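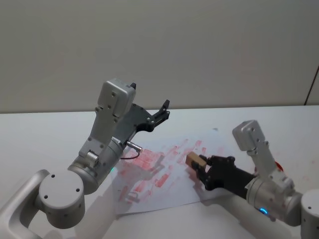 Two arms, one wooden block and a lot of red at the Trildale shared workshop

I've been promising an update on the two-arm build for weeks, so here it is – with red ink on my sleeve, naturally. The pair now has its own table at the back of the shop in Trildale, and this month they've moved on to stamping. Well, sort of stamping. One gripper holds a little wooden block, presses it on the paper, lifts it and goes again, and what we get is a patchy pile of rectangles in every shade from barely pink to proper red.

Khải Mai started the whole thing back in February with a plan on the back of a parts receipt, and Laiba Rizvi and I got pulled in pretty quickly after that (she needed someone to hold a flashlight, I had a flashlight). We've spent $729 of the shop's shared project money on cables, fasteners and spare gripper fingers. The arms themselves were bought secondhand by Khải, and I'm not allowed to print what he paid!

The block is the hard part. Press too lightly and you get a smudge, press too hard and it drags, and then you have a streak where you wanted a clean edge. Laiba has been lowering the press height a hair at a time and writing every change on the whiteboard, and the whiteboard is getting full. Teodor Aasen thinks we should glue a strip of foam to the block and be done with it. Laiba wants to get it right in the software first. I'm on team foam, but I don't write the code, so my vote is worth what it's worth.

The left arm has less to do for now. The idea is that it will hold the paper flat and later pass the block across, and Khải has the handover working on his laptop in simulation. Doing it on the real table is the job for the next few evenings.

And there's a deadline! Amna Janjua, who runs the print bench, has asked for 300 stamped covers for the workshop's little zine, Ivau. She says she'll take them a bit crooked. She will not take them with streaks, and she's told us so twice.

The arms will be running for anyone who wants a look on October 28, 2025, from after dinner until we lock up. Come in through the side door, wear something old, and if you've got foam at home in any thickness, Teodor would love to see it.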